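Notice of Revision to the Levville Planner

The planner at the Levville station was the property of the Posetti Institute, and its conduct was governed by a charter. The charter held that two arms sharing one basket should never be permitted to close their grippers in the same place at the same time.

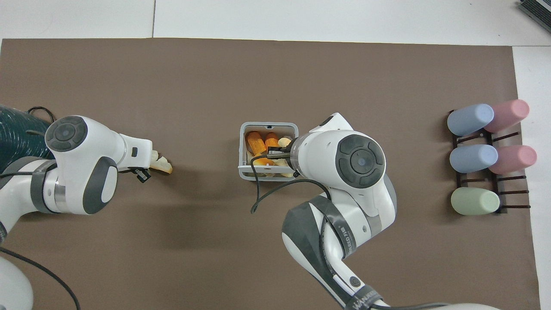
Under the charter, each arm was required to file a claim before it moved. A claim stated the region the arm intended to enter, the path by which it would arrive, and the time for which the region would be held. The planner, which the Institute had named Sial, reviewed every claim and granted or refused it. The left arm and the right arm were equal before Sial. Neither could appeal.

For most of the winter this arrangement was considered satisfactory. The refusal rate was low, and the record of contacts between the arms stood at 2, both minor. In November the Fultonari office requested a full review of the log, as it was entitled to do, and the review was assigned to the undersigned.

The log was long. It was read in the evenings, after the station had closed, at a desk beside the supply door. The entries were of a uniform kind: claim filed, claim granted, region entered, region released. The reviewer had reached the entries of the fourth week when an irregularity was observed. The left arm had filed a claim upon the basket, had been granted it, and had released it after 70 milliseconds without moving. The right arm had then filed its own claim upon the same region.

It was at first assumed that the path solver had failed. The solver was tested and found to be in order. The perception module was tested next, and its estimates of the pieces in the basket were within tolerance. The reviewer then searched the remainder of the log and found 600 releases of the same kind. In every one of them the arm that gave way held the shorter path, and the arm that followed had been refused on its previous attempt.

No provision of the charter described this conduct. No line of the code requested it. The cost function contained a small term for waiting, which had been added by an engineer long since transferred, and whose comment read only "be fair if it is cheap." The term had been given a weight so slight that it was believed to have no effect.

The reviewer prepared 4 recommendations. The first three concerned the storage of logs. The fourth proposed that the term be removed, as undocumented behavior is not permitted in a governed system, and a form was attached for that purpose.

The form required a signature. It remained on the desk for several evenings while the station was dark and Sial continued to run its nightly simulation, granting and refusing claims for two arms that were not powered. On the last of these evenings the reviewer opened the simulation and watched the claims go by. The left arm filed. The left arm released. The right arm went in.

The fourth recommendation was withdrawn before submission. In its place the reviewer submitted a revision to the charter, one sentence in length, stating that an arm may yield a granted region to an arm that has been refused. The Fultonari office approved the revision without remark, and the behavior has been documented since that date.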